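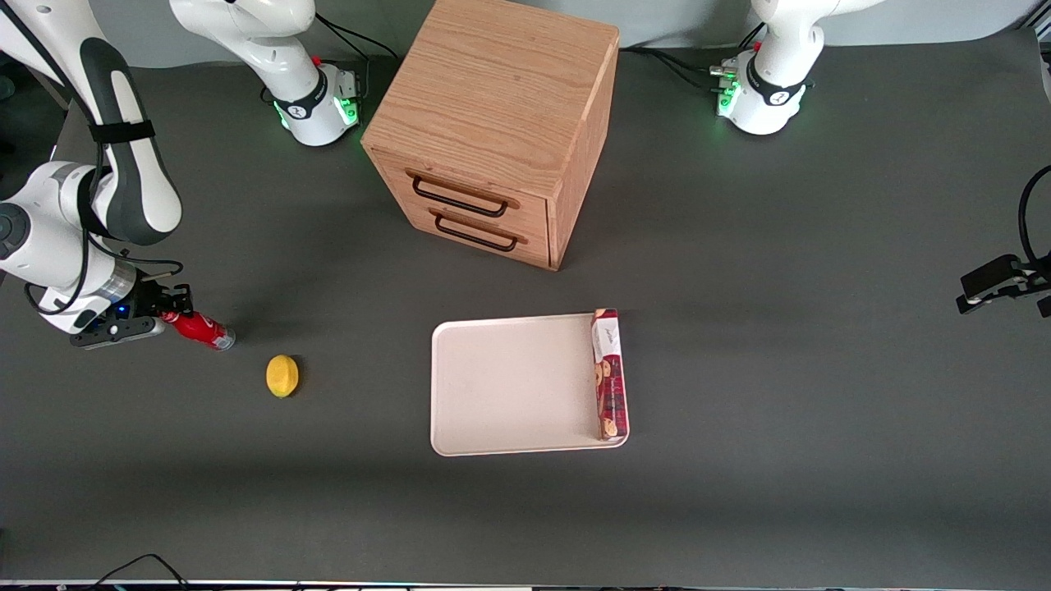 Tanel Two-Drawer Cabinet
Section 4: Placing the cabinet and fitting out the drawers

Assemble the cabinet fully (Section 3) before you start. Both drawers should be in place and the handles tightened.

Choosing a spot

1. Pick a flat, level surface. The cabinet can stand on a desk, a worktop or the floor.
2. Leave 400 mm clear in front so that each drawer can open all the way.
3. Set the cabinet down on its base. Do not drag it, as this can mark the surface underneath.
4. Open and close both drawers. If one drifts open by itself, turn the cabinet a little or move it to a more level place.

Note: The cabinet does not have to sit square to the edge of the table. Turn the front toward the side you will be reaching from.

Loading the drawers

1. Open the lower drawer by the middle of its handle.
2. Put the heaviest things in first. Full drink cans and jars belong in the lower drawer.
3. Lay cans on their sides, with the ends facing the drawer front. Cans stored upright may catch on the frame above.
4. Close the lower drawer before you open the upper one.
5. Use the upper drawer for light items such as napkins, pens or tea bags.

The maximum load is 6 kg per drawer.

CAUTION: Do not open both drawers at once when they are loaded. The cabinet can tip forward.

Using a tray

A shallow plastic tray is handy for sorting small items before they go in the drawers. Keep it on the table near the cabinet and wash it by hand in warm water. Trays are sold separately by Grastton.

Care

Wipe the wood along the grain with a soft, dry cloth. Mop up spills right away. Small differences in color between the panels are normal in natural wood and are not covered by the warranty.

Retighten the handle screws after 2 weeks of use. For replacement screws, see Section 6.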